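Games table returns to the Benavides Street library in October

The games table is back on the second floor of the Cliltusach branch library, beside the magazine racks. It was put away over the summer while the carpet was replaced. From October it will be out every afternoon from 3:30 until closing.

Kurniawati Wijaya is running it again this year. She has sorted through the cupboard, thrown out two card decks with missing cards and wiped down the rest. The chess clocks have new batteries. The large floor puzzle went to the children's room, where there is more space for it.

The main change is that puzzle cubes now have their own end of the table. Last spring they were kept in a shoebox with the dominoes, and people had to dig for them. Some went home in coat pockets and came back weeks later. A few did not come back. Nivaldo Barbosa, who teaches the beginner cube session, asked for a set place where cubes are picked up and put back, and for something to put them on so that they don't slide or get knocked to the floor.

Plates were the cheapest answer. The library kitchen had a stack of plain ones left over from the old staff room, and they have a raised edge that stops a cube from rolling off. One plate goes to each player. Finished cubes and unfinished cubes both go back on a plate at the end of a turn, and the plates stay on the table.
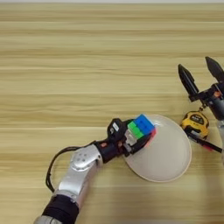 Do I have to solve the cube before I put it back?

Leave it however it is. The next person will usually mix it up anyway, and beginners in Nivaldo's session learn more from a cube that somebody else has scrambled.

The beginner session starts at 4:15 and lasts 50 minutes. It covers the first layer only for the first three meetings. Nivaldo hands out a printed sheet with the turns written as letters, and he asks people to keep the same sheet all term and write their own notes on it. Copies are at the desk for anyone who misses a meeting. The sheet has been redone in larger type after complaints last year.

A second group meets after that for people who can already finish a cube without the sheet. There is no teacher for this one. Players time each other if they want to. The slowest time written on the board last spring was 90 minutes, and it stayed up until the board was taken down for the carpet work.

Stiff cubes should go in the tray marked Repairs at the desk. Please don't oil them yourself. Cooking oil was used on one in April and it had to be taken apart and washed in dish soap. Nivaldo will look at the tray once a month. Loose stickers can be pressed back down, but if one has come off completely, put it in an envelope with the cube.

Food and drinks are still not allowed at the games table, and that includes using the plates for snacks. They are washed only when the cupboard is cleaned out. Covered water bottles can be kept on the floor under your chair.

Anyone with a cube, card deck or board game to give away can leave it at the desk with a name and phone number. Kurniawati will check that the pieces are all there before it goes into the cupboard. The library does not need any more jigsaws at present, and it cannot take battery games that make noise.

Children under nine need an adult with them on the second floor. The elevator is working again, and the stairs by the side entrance will stay closed until the new handrail is in.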